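El huevo de arriba

El taller de Levdale abría a las siete y cerraba cuando se iba la luz. Yo tenía alquilado el banco 12, entre un señor que restauraba acordeones y una estufa que nadie había visto funcionar. Allí, a lo largo de un otoño, construí a Ivley.

Ivley iba a prepararme el desayuno. Esa era la frase que yo decía en las cenas, y la gente asentía con la cortesía que se reserva a los divorciados recientes. Tenía dos brazos grises comprados a plazos a la casa Tiongson, 692 tornillos y una cocina simulada en la que ensayar antes de que le permitiera acercarse a la mía. La cocina venía con el programa, Zullora, y era mucho mejor que cualquiera en la que yo hubiese vivido. Encimera de mármol. Tabla de cortar ajedrezada. Una estantería de madera clara de tres pisos y, en el piso más alto, un huevo.

Al principio el huevo no me preocupó. Cargué la primera tarde, pulsé el botón verde y me fui a por café. Cuando volví, Ivley había tirado la estantería, la tabla y, no sé cómo, el mármol. El huevo flotaba en el vacío, intacto. Lo tomé como algo personal.

Pasaron 316 ensayos. El de los acordeones dejó de preguntar. Cambié los dedos, cambié los guantes (los míos), cambié la velocidad del codo y la marca del café. En octubre, Ivley aprendió a no romper nada por el método de no moverse, y durante una semana presumí de prudencia.

Después empezó a acercarse. Yo miraba la pantalla con la barbilla en las manos, como se mira a un hijo en la función del colegio, dispuesta a aplaudir aunque hiciera de árbol. El brazo izquierdo subía hasta los estantes y se quedaba pensando. El derecho tenía su propia vida sobre la tabla.

—¿Y eso para qué sirve? —preguntó el de los acordeones, que al final no había dejado de preguntar del todo.

—Para el huevo —dije.

Miró la pantalla un buen rato. Luego miró la estufa.

—El mío lo hago pasado por agua —dijo, y volvió a sus fuelles.

Guardé dos capturas de aquella tarde y las imprimí para la pared del banco, encima del recibo de los brazos.
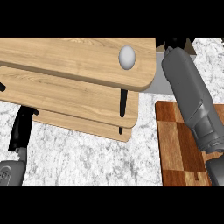
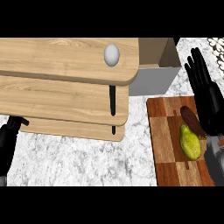 Ivley en la cocina de Zullora. En las dos, el huevo sigue en el estante de arriba.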